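JIMBRIDGE, 23 December 2024 – Triseo has opened its Nodum furniture range to trade buyers. Desks and tall panels, wood-grain finishes, lighter and darker browns. Orders of 30 or more ship from September. Printed backdrops for showrooms avalable too – ask the sales desk.

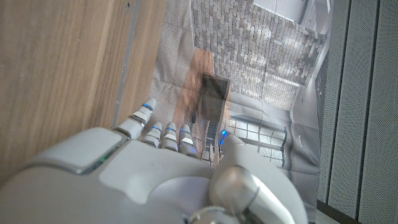
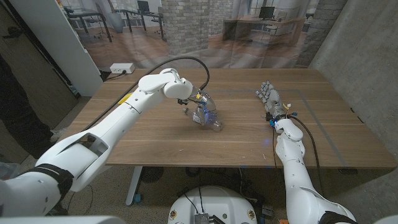 Wood grain in the Nodum setting.

Rongrong Cai said the darker desk top was the one Kumsa stores kept asking for, and that she would of liked it a year sooner. Scuffs wipe down better on the new finish, she added, but buyers should still order a spare top.

Price list and samples on request from Triseo, Jimbridge office. Closed over the holidays, 2 days only.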